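The Butler Is Still Learning Blocks

Machines can write a sonnet about your laundry. Folding it is going more slowly.

My dishwasher was installed in July and has done more for this household than any robot I have met, and I have met several this year. It has no arms. It has no face. It asks me to load it and unload it, which is to say it does the middle of the job and leaves me both ends.

Those ends are what the robot people are after. The pitch I heard at Sokonari, over very good coffee, was a machine that clears the table, scrapes the plates, fills the racks and puts the mugs back where you like them. I asked when. There was a pause, and then more coffee.

Baltasar Tapia has a less exciting answer. He runs the packing floor at Carrasco, a kitchenware wholesaler that ships 490 cartons on a busy day, and he spent the spring looking for an arm that could pick mixed goods out of a bin. He watched demonstrations from two suppliers, Clavero and Eltach. Both arms handled boxes nicely. Then he handed over a whisk.

"It held the whisk the way I hold other people's babies," he said. "Then it put it down and wanted to think."

Carrasco still packs by hand. It did buy a machine that tapes cartons shut, and Tapia speaks of it with real affection. The people on his floor wrap a whisk in nine seconds while arguing about soccer.

Patricio Herrera, who teaches manipulation — the grabbing kind — to engineering students, thinks the whisk was a mean trick but a fair one. A factory arm welding the same door all day knows where the door will be. A kitchen makes no such promise. The cup has moved, the spoon is under a towel, somebody's kid has left jam on the handle. So his field starts small, with a cube, a flat table and a marked spot to aim for, and does that again and again. One of his students logged 177 tries at a single task before changing the color of anything. 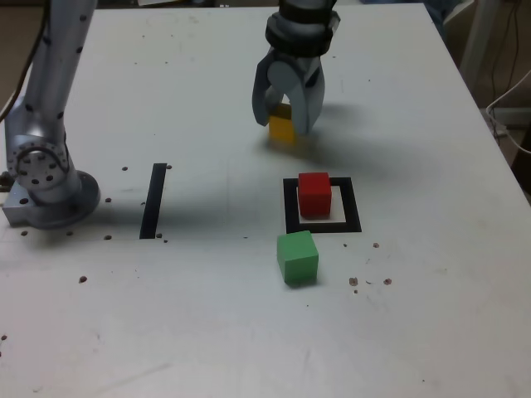
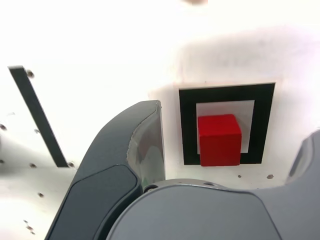

Blocks on a white tabletop, with the red one inside the black square.

I asked Herrera how far it is from a cube to a sink full of pans. He said a cube is polite. It has flat sides, it doesn't bend, and it will never be full of cold soup. Every chore at home breaks at least one of those rules, and laundry breaks all of them if you forget to check the pockets.

He does expect arms to turn up in more warehouses first, doing the dull half of the dull jobs, with a person nearby for the whisks. Homes come later. He wouldn't give me a year, though he did admit that he has almost stopped flinching when his mother-in-law asks.

Tapia plans to look at arms again when his lease is up in 22 months. He is keeping the whisk in his desk drawer.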